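Posted in April by the author of the Stukar planner notes

Thread on what changed in the Stukar planner between the last tag and this one. It covers the grasp sampler, the scene graph and the retry logic. Mostly notes for the people at Gadcombe who have to merge it, but it may be useful if you're doing tabletop tidying with cups and bowls.

Starting point: the old planner treated each object as a pose plus a mesh, flat list, no relations. That works until one bowl is inside another. Then the list says two objects occupy the same volume, the collision checker rejects every start state, and you get a planning failure before the arm has moved.

The old workaround was to switch off collision checks between any pair closer than a threshold. I wrote that workaround. It has been deleted.

New version keeps a containment tree. Every object has one parent: the table, another object, or the gripper. A nested bowl's parent is the bowl under it. Collision checks between parent and child are skipped, everything else is checked as normal.

Moving a parent moves its children. Removing a child from the middle of a stack is illegal, so the task planner has to unstack from the top. That rule used to live in 13 places in the behaviour code. It's now one precondition on the pick action.

When the gripper closes on a cup, the cup is re-parented to the gripper and its mesh is added to the arm's collision body. Skip this step and the planner will happily route a held cup through the rim of the next bowl.
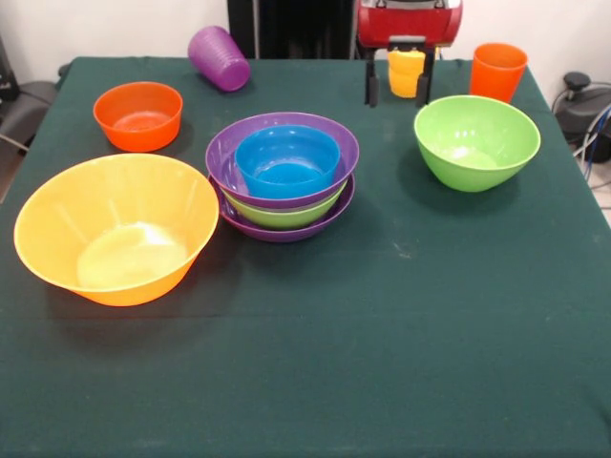 Why not let a learned policy handle the whole task and drop the planner?

Because when a learned policy fails we can't say which part failed, and the fix is usually more data. With the planner I get a named precondition and a line in the log. We do use a learned model for perception, and I'd be glad to swap out the grasp scorer next.

On perception. Segmentation is by instance, then a class head (cup or bowl), then a colour label. Colour is used for matching across views and for nothing else. It was tempting to use it as an identity, and it breaks the first time you own two purple bowls.

Glossy plastic is the main nuisance. Highlights inside a bowl read as holes in the depth image. We used to fill them with a median filter, which rounded off the rims and moved the grasp points inward. Now we fit a surface of revolution to whatever rim points survive and ignore the interior altogether.

Rim fitting runs on 800 points per object. More points didn't change the fitted centre by anything we could measure, and fewer made the tilt estimate jump between frames.

Tipped cups get their own branch. An upright cup has a vertical axis and any yaw will do for the grasp. A cup on its side has a horizontal axis, so yaw matters, and which end is open matters if you want to set it upright later. The fitter now returns an axis with a sign, open end positive. If the sign is uncertain it says so and the planner asks for a second view.

Grasp sampling: for upright cups we sample across the body from above. For bowls it's a rim pinch, one finger inside and one outside. For nested bowls the inside finger has to clear the child's rim as well, so the sampler asks the tree what's in there before it proposes anything.

The sampler returns 42 candidates and the planner tries them in score order. Earlier it returned one and retried from scratch on failure, with a fresh image each time. Slow, and it often proposed the same bad grasp again.

Retry logic. There are three failure types now: no plan, grasp missed, object lost after lift. Each has its own handler. "No plan" goes to the next candidate. "Grasp missed" takes a new image. "Object lost" marks the held node as unknown, parks the arm and rebuilds the tree from perception.

Do not rebuild the tree while anything is still parented to the gripper. The segmenter sees the held cup, adds it as a table object floating in mid-air, and you have it twice. Two of us at Forsyth lost an afternoon to this. There's an assertion for it now.

Timing. The control loop is unchanged. Tree updates happen between motions and never during one, so nothing here touches the servo thread. Planner timeout is 10 seconds per candidate, set in the config, and you'll want it lower if your table is sparse.

Known gaps:
— stacks that lean are fitted as if they were straight
— a cup inside a bowl gets a parent but no dedicated grasp
— the table edge is modelled as a hard rectangle, so objects hanging over it confuse the support check

Migration: the Zedwood bridge still publishes the flat list, so existing dashboards won't break. Parent IDs are in a new field. If you read poses directly, note that child poses are still in the world frame. I considered making them relative to the parent and decided against it — too many scripts assume otherwise.

Config keys that went away: pair_ignore_dist, depth_fill_kernel, single_grasp. The loader warns on the first two and refuses to start on the third.

Next up is the leaning stack fit. Bug reports go in the tracker please, with the log and the tree dump attached.

Recent from this account
Stukar: reading a tree dump
Hand-eye calibration drift on the Gadcombe cell
Why the Zedwood bridge drops timestamps
Planner timeouts and what they hide
Forsyth test rig, wiring notes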